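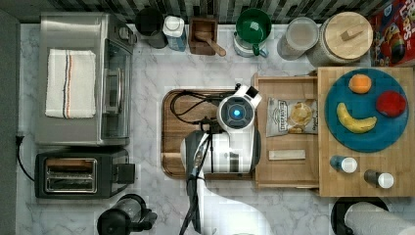 Subject: Re: [armlist] hand guiding vs remote for kitchen stuff?
From: Ottó Szekeres
Date: 19/09/2024

On the Branside list, Pap wrote:
> We've got 193 demos of the arm putting things on a tray, all done by
> grabbing the wrist and pushing it through the motion. Playback is fine,
> but the trained policy wanders all over the place. Is it worth switching
> to remote control and starting over? I'd rather not bin the lot.
> Also, how many did you folks need before it settled down?

Hi Pap,

Don't bin them! We went through the same thing in April and I was ready to throw the whole setup in the lake, but the old demos were still good for something in the end.

First thing I'd check is whether your hands are in the camera view. Ours were, in nearly every demo, and of course when the policy ran on its own there were no hands there and it had no clue what it was looking at. If you've still got the joint logs, play them back with nobody touching the arm and record the video again. You have to put the objects back where they were, which is a boring afternoon, but it beats starting over.

That said, we did move to remote for anything on the kitchen counter and I wouldn't go back. When I push the arm by hand I lean on it without noticing, and I take lovely big swoopy paths because that's what feels nice to my shoulder. With the remote I'm slower and a bit clumsy (my first day was awful, I nudged the plate on every second try) but I'm looking at what the arm is doing and I stop where it needs to stop. The one place I still like hand guiding is showing somebody new how far the wrist can turn — you learn that in five minutes by feel and it takes ages with a controller.

Our tray task is the one I keep coming back to, so that's the one I'd compare with yours.

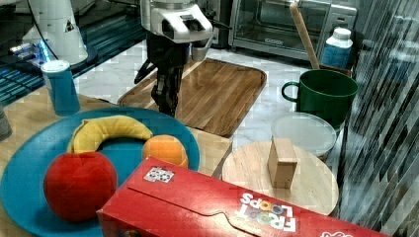
Gripper over the wooden tray, plush fruit and cereal box out front.

Soft fruit is a good place to start, by the way. The fingers can be off by a fair bit and you still get a grip, so new people don't get discouraged. Boxes are meaner. Come at one a little crooked and you just shove it along the counter.

As for how many, we had 500 on the tray task before I stopped swearing at it, and the full Grerkeck set is at 2711 now over all the tasks. I don't think the count is your trouble, though. Skodov's group went up to 2000 without moving a single thing on the counter between runs, and the arm fell apart as soon as somebody shifted the plate. Move your stuff! Swap the plate and the tray, turn the box, leave some clutter at the back.

Oh, and keep the demos where you fumble and then recover. I used to delete those and I'm still annoyed about it.

What rate are you logging at? And is your camera on the wrist or fixed?

Ottó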